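Portes ouvertes chez Vustico, vos retours ?

mirabelle77
Posté le 24 août 2021
Rentrée hier de la visite et je suis encore dessus ! Deux heures dans le hall, le tri de textiles par bras robotisés, et Khoa Đào qui répondait à tout, même aux questions bêtes (les miennes). J'y retourne en septembre s'ils rouvrent les inscriptions.

pignon_fou
On était dans le groupe de 30, non ? Je mets mes deux photos, prises depuis le bord de la table, entre les bacs orange. 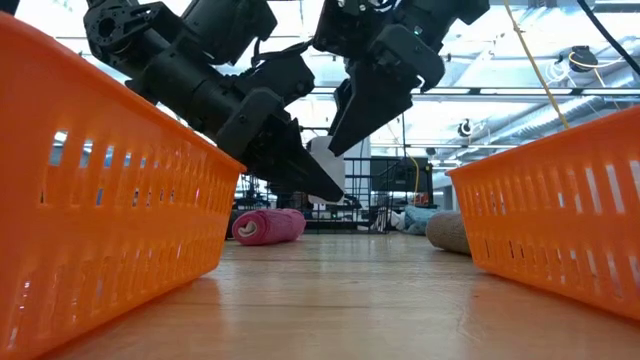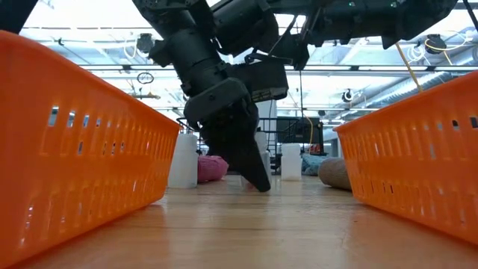
Perso, le tissu m'a bluffé. Une pièce rigide, on sait faire depuis longtemps – un chiffon, ça change de forme dès qu'on y touche. Thảo Lò parlait de 1000 essais par semaine.

Gaspard_B
Mouais. Belle démo, mais c'est lent. Chez Mukier, l'an dernier, ça allait deux fois plus vite.

mirabelle77
Chez Mukier c'étaient des cartons, tous pareils ! Pas comparable.

Gaspard_B
D'accord pour les cartons. N'empêche, payer 20 euros l'entrée pour regarder plier du linge...

pignon_fou
Le café était compris :) Et on a pu poser des questions jusqu'au bout, chez Pladico on nous pressait vers la sortie.

olive_r
Question pratique : c'est accessible en fauteuil ? Je viendrais avec mon père.

mirabelle77
Oui, tout de plain-pied. Par contre le parking est minuscule, prends le bus et descends à l'arrêt du rond-point.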